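Two hands, no robot: a morning with the Orkham kit

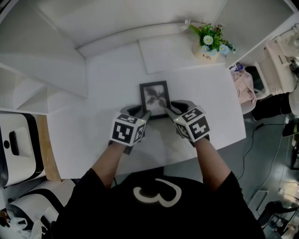

"You pick it up and you already know how to use it," says the founder of Drindden, the small firm behind the Orkham hand-held gripper kit. "That was the whole wish. I wanted my mum to be able to teach a robot."

We met at the firm's workshop in Grirudport, where I had hoped for a quick look and stayed well past lunch. Orkham comes as a pair of grippers, one for each hand, with a marker cube on top of each so that software can follow where they go. You do a household job with them, the kit records how your hands moved, and the recording is later used to train a robot arm to do the same.

I had a go, of course! My first few tries at lifting a small picture frame were clumsy, and I kept wanting to use my fingers. Then something clicked and I was turning it this way and that, quite pleased with myself.

"Everyone gets that moment," the founder told me. "The flat things are hard at first, frames and books and so on. You have to plan which hand leads. A robot has to plan it too, so we want that in the recording."

The cubes have been through a lot of changes. Early ones had a pattern on one face only and lost tracking whenever a wrist turned over. "We were forever shouting 'keep it level!' across the room," the founder said. "Putting patterns on more sides cured most of that."

The first outside customer was Ulloa, a cleaning company that wanted tidying jobs on record. Its staff sent back 2,171 recordings, and with them a long list of complaints — mostly about sore thumbs. The trigger has been softer ever since August.

I asked what still bothers them. "Weight," came the answer, straight away. "After 100 goes you feel it in your forearms. I'd like to get it lighter before we add anything clever."

The kit takes 2 people to set up the first time, and one after that. The next batch goes out from Grirudport once the new triggers are fitted.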